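Two-handed tools with handheld grippers - rubber pads or foam pads?

Asked Mar 18, 2021 in Grippers and End Effectors
Viewed 258 times
3 answers

Hi all, long time reader, first time asking. I've been comparing two sets of fingertip pads for our handheld grippers and I'm getting results that don't make much sense to me, so I'm hoping someone has been down this road already.

Background: we use the handheld kind, one in each fist, you squeeze and the jaws close, and the recordings get used later to teach a pair of arms. For small stuff (cups, sponges, bottle caps) I'm pretty happy. The trouble starts with anything long. Brooms, squeegees, curtain rods, all of it. One hand holds, the other hand steers, and the tool wants to roll in the jaws the minute the far end touches something.

The two sets I have are the Madel rubber pads, which are thin and fairly hard, and the Jorkeck foam ones, which are thick and squishy. I did 51 runs with each over the past couple of weeks, same floor squeegee every time, same person doing the squeezing (me, my forearms are killing me). A run was pick it up, bring it level, turn it on the diagonal, put it back. I counted a slip any time the blade turned enough that I had to regrip.

Rubber slipped in 16 of them. Foam slipped less but felt vague, like steering a shopping cart, and when I played the recordings back the tool angle wandered all over the place compared to where the grippers said they were.

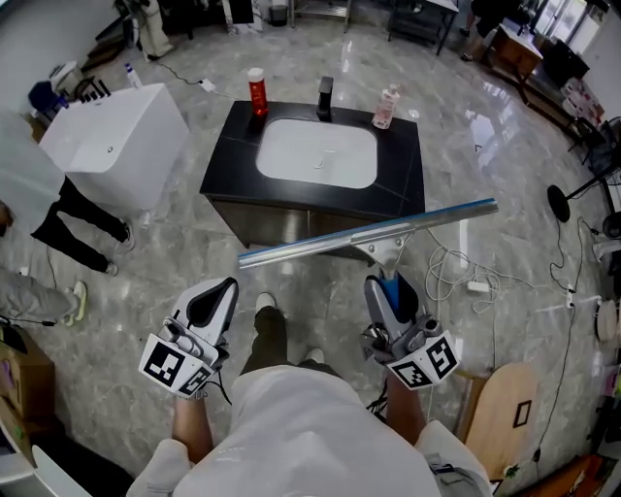 Kırmızıgül reckons I'm looking at the wrong thing altogether, and that with a long tool the pads matter far less than how far apart your two grippers are. Could be right! I've been holding them wherever felt comfortable, which I now realise changed from day to day, so maybe my whole comparison is mush.

What I'd like to know:

Does anyone run a different pad on each hand? I was thinking rubber on the steering side and foam on the holding side, but I don't want to make the left and right behave differently if that's going to bite me when I move over to the arms.

Also, is it worth wrapping the tool itself? A bit of hockey tape on the metal would probably fix the rolling, but then I'm training on a taped squeegee and nobody's squeegee at home has tape on it.

Budget is small. I can get to maybe 100 dollars for pads before I have to ask permission.

Answer 1 (accepted)

We had almost the same problem in December with a mop handle. Different pads left and right is fine as long as you write down which was which and set your arms up the same way. Where people get in trouble is swapping halfway through and forgetting.

I'd go with your idea but the other way around. Put the rubber on the holding hand, the one nearest the blade. That's where the twist comes from, so that's where you want the stiff pad. The other hand is mostly following along and the foam lets it be a bit sloppy without the two grippers fighting each other. If both sides are hard and your hands drift apart even a little, something has to slide, and it'll be the tool.

For the wandering angle, check your markers before you blame the foam. If your hand or the tool hides a marker for part of the turn, the tracking guesses, and a diagonal hold is just the sort of pose where that happens. Play back one bad run and one good one and look at whether the markers stay in view the whole way. If they drop out at the same spot every time, that's your answer and the pads had nothing to do with it.

And do pick a hand spacing and stick to it. I put two pencil marks on the mop handle. Cheap and ugly, works great.

Answer 2

just use tape

Answer 3

I wouldn't use the tape, for the reason you gave. If you want a fair go at this, get a second tool with a fatter handle and run both. We found our rubber pads looked awful on thin metal and perfectly good on a thicker grip, so you might be testing your squeegee more than your pads.

Vadwood sells a ribbed pad that sits between the two you have. I've only used it on single-hand jobs so I can't say how it goes with a long tool, but it was easy to cut to shape and the glue peeled off clean afterwards. Might be worth a try if you've got room in the budget. Wipe them down between sessions whichever you use, dusty pads slip no matter who made them.

Comment from asker

Thanks, these are a big help (even the tape one, fair enough). Went back through some recordings last night and the markers do drop out near the end of the turn in the few foam runs I checked. I haven't gone through the rubber ones yet. Pencil marks are going on the handle and I'll redo the whole lot with rubber on the blade side. Will post the numbers once my forearms recover - might be a while.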